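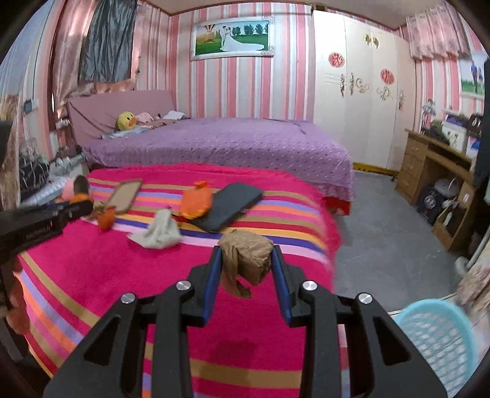

Bedroom Textiles / Blankets and Bedspreads

Sulell Striped Blanket, Magenta
Item 968
Supplied by Gatach

The Sulell blanket is intended for everyday use on a single bed in family homes, guest rooms and student residences. The ground color is a bright magenta. Bands of orange, lavender, tan, white and purple run across the middle, and further stripes follow the edge. It is shown on the nearer bed. The bed behind it is made up with a lavender bedspread with small white specks, which is not part of this item.

The blanket may be used as a top cover during the day. Mirrors, pouches, soft toys and clothing may be placed on it while a room is being sorted. Items with sharp corners or open clasps should be lifted off and not pulled across the surface.

Care
Wash separately for the first 2 washes. Use cool water and a mild detergent. Do not bleach. Dry flat, away from direct sun. Small snags should be drawn through to the reverse side with a blunt needle and must not be cut.

Ordering
Blankets are packed singly. Orders for residences and boarding houses are handled by Vasylyna Kostiuk at the Ilten office. Please quote the item number and the delivery address in full. Orders received after Thu 1 April will be filled from the next production run.

Returns are accepted unused and in the original bag. Questions concerning care or replacement should be addressed to Dayana Palomino, Customer Records.

See also: Onyshchenko bed skirts, item 585; padded headboards, item 109.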